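Assigning a Static Address to a Lab Workstation

Workstations on the Kondard network receive a temporary address when they first start. Any machine that controls equipment must be given a static address before it is used. The procedure takes 18 minutes, including the restart.

Before you begin

Obtain an address from Yoon-hee Ji in Network Services. Have the asset number of the workstation ready. You will need a local administrator account.

Procedure

1. Sign in as administrator and open Network Settings.
2. Select the wired adapter and choose Edit.
3. Change the assignment from Automatic to Manual.
4. Enter the address, subnet mask, gateway and both DNS servers exactly as issued.
5. Save and restart the workstation.
6. Open a command prompt and ping the gateway. Three replies are sufficient.

If the gateway does not reply, check the subnet mask first. Addresses that remain unused for 17 days are returned to the pool and must be requested again.

Last revised June 2, 2024
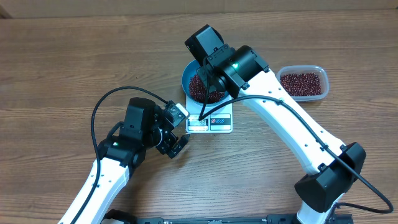
Two robot arms at a wooden tabletop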